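플라스틱 그릇, 무너지지 않게 쌓는 법

찬장 문을 열 때마다 그릇이 쏟아진다면 찬장 탓을 하기 전에 쌓은 순서부터 봅시다. 저는 2년 동안 찬장 탓을 했고, 선반까지 새로 달았습니다. 그릇은 여전히 쏟아졌습니다.

준비물은 집에 있는 플라스틱 그릇과 컵 전부, 그리고 천 한 장. 맨 식탁 위에서 하면 그릇이 미끄러지고 소리도 요란합니다. 아랫집과 사이가 좋다면 생략해도 됩니다.

1. 전부 꺼냅니다
쓰는 것만 꺼내지 말고 구석에 있는 것까지 다 꺼내세요. 뚜껑만 남은 통도 나올 텐데, 본체는 돌아오지 않습니다. 보내 주세요.

2. 색 말고 입구 너비로 나눕니다
색깔별로 모으면 보기에는 좋습니다. 사흘쯤은요. 그다음부터는 넓은 초록 그릇이 좁은 초록 컵 위에서 흔들리기 시작합니다. 넓고 얕은 것, 좁고 깊은 것으로 먼저 가르고 색은 잊으세요.

3. 끼워 봅니다
깊은 컵 안에 그릇이 들어가면서 테두리가 살짝 위에 걸리면 합격입니다. 짝이 맞는지는 직접 넣어 봐야 압니다. 새 그릇은 테두리를 잡고 아래 그릇 바로 위까지 가져간 다음, 수평으로 돌려서 내려놓습니다. 기울인 채로 놓으면 한쪽이 끼어서 나중에 두 손으로 비틀어 빼야 합니다.

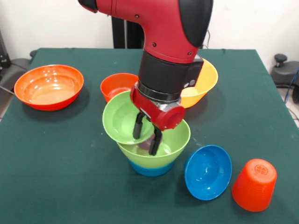
파란 컵에 연두색 그릇을 겹치고, 그 위로 작은 연두색 그릇 하나 더.

4. 3단에서 멈춥니다
넷째 그릇도 올라가긴 합니다. 제 친구 Xuân Hoàng은 일곱 개까지 쌓고 사진을 보내왔는데, 다음 날 아침에는 사진이 오지 않았습니다.

5. 넓은 그릇은 따로 둡니다
넓고 얕은 그릇은 컵 무더기에 얹지 말고 선반 바닥에 바로 놓으세요. 자리를 많이 차지해서 아깝다면 귤이라도 담아 두면 됩니다.

너무 꽉 끼었을 때
바깥쪽 컵만 따뜻한 물에 잠깐 담갔다가 천천히 돌려 뺍니다. 숟가락으로 지렛대질을 하면 숟가락이 휩니다. 저희 집에 그런 숟가락이 두 개 있습니다.

물기가 남은 그릇은 겹치지 마세요. 저녁 설거지를 마치고 엎어 두었다가 다음 날 쌓으면 됩니다. 저는 목요일에 몰아서 합니다.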